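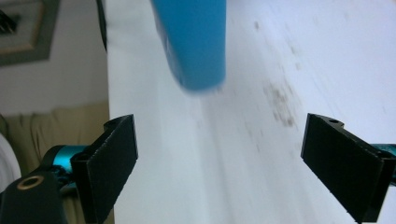

EQUIPMENT REVIEW / HAND-HELD GRIPPERS

December, started 2:15 pm

Trial of the Troltby hand-held gripper, loaner kit from Travix. Living room set-up, white surface beside the couch. Blue cylinder over the open fingers, fingers wide.

What we're paying for if we go ahead: the tool, two sets of finger pads, the mount, and a year of their upload service. Quote is $2,000 for the kit. Service plan includes 500 recordings a month, extra ones billed in blocks of 200. Gervasio Herrera thinks we'd go over in the first month. I think he's right if both of us are recording.

Notes so far:

Flat black pads, grippy face. Grip itself is fine. Small hole near the top of each finger, which I'd like to use for our own tips, but the manual gives no thread size. Asked Travix, no answer yet.

Blur on quick moves is worse than I'd hoped. The end of the blue piece smears into the white. Try a slower approach and more light before blaming the camera. The default exposure setting is buried two menus down and resets when the battery is changed.

Handle is heavy toward the front. My wrist was sore after 36 minutes. Gervasio uses two hands and doesn't mind it.

Calibration took three tries. The printed card from the kit curls, so I taped it to a clipboard.

Compared with the Gallegos unit we had in the spring: better finger travel, worse software, cheaper by a fair bit. Rutent export works with both, but the Troltby files need renaming first. Script for that is in the shared folder.

To do: darker cover for the table, spare battery, ask for the plan price without storage. Loaner goes back in the grey case with both chargers.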